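Handheld Collection Rules: Where We Are
Progress report for Colleen Zacharias, Wanden program office
24 May 2025

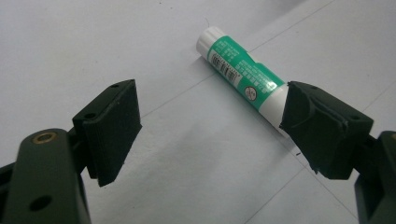 Hi Colleen! You asked for the good practice side this time and less of the hardware side, so I've kept the hardware to one paragraph near the bottom (I know, I know, I'm as surprised as you are).

The big news is that the rule sheet is finished and people are using it. The draft I sent you in December was 17 pages, and the folks at Bélanger told me very politely that they had read the first two. They were right! It's down to 4 pages now, with the safety material up front and the labeling rules moved into their own appendix, where the two people who care about labeling can find them.

What changed the most is the section on what counts as a good take. We used to say "a clean grasp," and everybody had their own idea of clean. Now the sheet says the object has to be inside the reach of both fingers before the close starts, the operator holds still for 2 seconds at the end, and a miss gets kept and marked as a miss. That last one was a fight. Operators hate handing in misses, and I had one person quietly deleting theirs for most of a week before we talked about it. The misses stay in, and the reviewers at Nevton have already asked for more of them.

The pad rule is new too. Foam wears, it sheds crumbs on the table, and an edge that's peeling doesn't hold a smooth round thing like a glue stick the way a fresh one does. So pads get looked at before every session, and the condition goes in the log as good, worn or replace. "Worn" is allowed. I went back and forth on that, but if we only ever record with perfect pads we're going to get a nasty surprise later, and Lureo felt the same way when I called them.

Still open: privacy wording. The current text says no faces, no mail, no screens, but it doesn't say what to do when one slips in, and I don't want every operator making that up alone. I have a paragraph drafted and would love your legal person to read it before I send it around.

Hardware, as promised. Spare pads are ordered, the finger brackets are holding up fine, and I need a better way to store the grippers between sessions than the cardboard box they live in.

On numbers, the target was 1000 reviewed takes under the new rules by the end of this phase and we made it, though the review queue is slower than I'd like. I'm asking to move a little of the travel money over to reviewer hours. Same total, just a different line. Can you let me know if that needs a form or if an email will do?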